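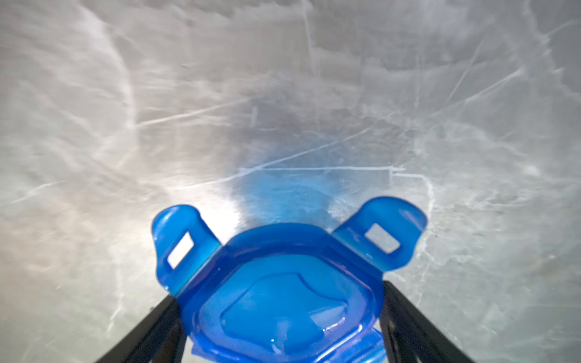 Can machines do household and shop-floor chores yet? Frequently asked questions

Last revised in December. Questions are grouped loosely and the answers assume no background in controls.

Which chores does Hirnham test?

Sorting, tidying, lidding, wiping and light kitting. The first three are household tasks, and the same motions turn up on any packing bench. We don't test vacuuming or mowing, as both have been sold as finished products for years.

What is the short answer?

Some of them, slowly, on a surface somebody has cleared beforehand. A two-armed cell can pick up a known object of moderate size and put it down somewhere specified. It can't yet be left alone with an ordinary kitchen bench.

Why are lids treated as a separate category?

Picking up a lid is a different job from fitting one. A lid is shallow, it flexes under side load, and it has a correct way up. Tabs on the rim help with gripping but add an orientation the planner has to respect: a lid gripped a few degrees off will seat on one side and ride up on the other. In the Terel protocol, lid tasks are scored in two parts, pick and seat, and the marks are reported separately. Averaging them hides the problem.

Does the work surface matter?

More than most enquirers expect. Bare metal gives glare and reflections, and a glossy plastic part will throw its own colour back off the sheet beside it. Depth estimates near the edge of the part suffer accordingly. Translucent plastic compounds the error. A matte surface is easier, but shop floors have metal benches and homes have stainless sinks, so both stay in the protocol.

What sort of objects are used?

Ordinary packaging, for the most part: cups, tubes, bottles, lids. These suit the purpose because they vary in stiffness and balance. A squeeze tube deforms in the grip, a bottle lying on its side can roll when touched, and a clear cup gives a camera very little to work with.

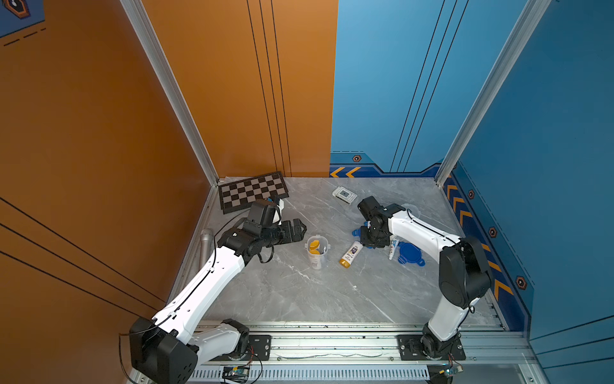 Are two arms better than one?

For holding and fitting, yes. One arm steadies the container while the other brings the lid down. For plain sorting the second arm adds little apart from reach, and the planner spends some of its time keeping the two from colliding. In our last Danko series, a second arm shortened the lidding cycle and lengthened the sorting cycle.

Why keep the test cell small and enclosed?

Repeatability. Fixed walls hold the background constant between runs, and the rail fixes the distance between the arm bases. The drawback is that results don't transfer directly to an open room. Treat any figure from an enclosed cell as an upper bound.

What is a checkerboard for?

Camera calibration. The pattern has known geometry, so its apparent position lets the software relate camera coordinates to arm coordinates. Recalibrate after any camera is bumped or any mounting bolt is retorqued.

How many attempts make up a trial?

10 per object, with the starting pose changed each time. An object passes at 7 successful placements. A drop counts as a failure even if the arm recovers the object afterwards. The operator may intervene twice in a session, after which the session is void.

How fast is it?

Slower than a person at every task on the list. The Brutelitz time limit is 5 minutes for a mixed set. Speed is reported but doesn't count toward a pass.

Can the arms handle clear or nearly invisible items?

Unreliably. A transparent lid on a pale, patterned surface is among the hardest cases we set. Some labs put tape on such items to make them detectable. Taped results are accepted but listed in a separate column.

Would this replace a packer?

Not at present. Repetitive kitting of rigid parts has been automated for a long time by dedicated machinery, which remains cheaper per part. The general-purpose arm becomes worth costing where product mix changes often and volumes are low, provided someone is on hand to clear faults.

And at home?

The obstacles at home are clearance, safety around children and pets, and the range of things left lying about. Bench-mounted arms don't address any of these. Mobile bases do in part, at the expense of positioning accuracy.

Can I send in an object for testing?

Yes, if it is clean, empty or sealed, and free of sharp edges. Send 2 identical units, as one may be damaged. Aerosols and glass are not accepted. Units aren't returned unless postage is prepaid.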